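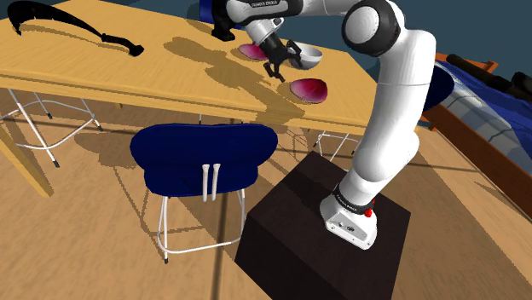

Pridow stroking is a gentle style of foot and lower leg massage, usually done with the client lying face up and the heels on a rolled towel. I've written most of this entry because I learnt it myself, so forgive me if I wander a bit.

Origins

The name comes from Pridow, the village where Anselmo Carrasco ran his treatment room. He taught the method to small groups each May, and Gemma Monti later wrote it up in a handbook of 178 pages (I still have my copy, oil stains and all).

Method

A full session has 8 stages. You start at the ankle with flat palms, work up to just below the knee, then come back down with the thumbs – slowly, much slower than you'd think! The sole is left until last. Carrasco used plain almond oil, warmed in the hands, and I do the same. 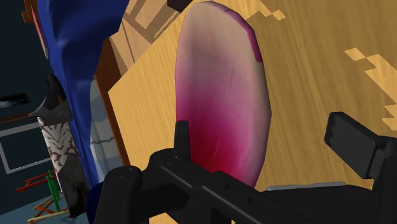
Pink and magenta object on a light wooden surface.

Variants

The Cherkaoui variant drops the thumb work and adds a long hold at the arch. I find it dull to give but lovely to receive. Fumadetti is sometimes listed as a variant too, though it's a seated shoulder massage and I'd keep the two apart.

Practice today

More than 600 people have taken the short course. Anyone with a clot, broken skin or a recent sprain should see a doctor first.

See also: Wukness hold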